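October, aft. bindery bench / reading copy notes

Picked up where I left off with Tostwood (the novel, 2 vols in 1, our reprint). Surachet finished the read of part two last night, left 184 queries on the proof. Most are commas. Nine are real.

The real ones, short:

- Ch 4, the grandmother is dead by the river, then pours tea in ch 6. Flashback, but no date line. Needs one.
- Surname of the ferry family switches Meesuk / Meesook. Keep Meesuk throughout.
- The letter is read twice and the wording differs. Rattana thinks deliberate (daughter misremembers it). I dont. Ask the estate.
- Jacket copy gives away the brother. Again!! Cut everything after "comes home."

Rewrote jacket copy three times before lunch. Version C is closest: starts at the boathouse, stops before the will. Still one "secrets" too many. Target 100 words, was at 131, now on the nose.

Paper test. Widier cream, same stock as Wastidden last spring. Folds clean with the grain, cracks a bit across on the cover weight. Score first, then fold. Left four dummies under boards till morning, check spines before anybody glues.
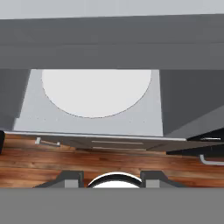
*Render, gray panel + white disc under the dark beam.*

Glue: the new batch of PVA is thinner than the old one. Went on streaky on dummy 2, second coat fixed the look but it bowed. Try one coat, longer press. Do NOT cut it with water, it's thin enough.

Run size. Rattana has 1,567 for the paperback and wants to hold there. Surachet says go to 2,549 because the book clubs came in late for Wastidden and we had nothing to send. I lean to the low number, reprint in spring if it moves. Not settled.

Reading group guide for the back: ten questions drafted, six any good. Dump the one asking who is "to blame". Add something on the ferry, and on why the mother never gets a chapter of her own. Four pages max or we spill into another signature.

Type: ch openings drop to line 9, not 11. Widow on p. 212, fix by pulling back one word on 211. Italics for the letters look gray at that size, go up half a point and recheck teh page count.

To do
- email estate re letter wording
- date line ch 6
- version C to Rattana by 4
- open the press, look at spines
- more bone folders, mine is chipped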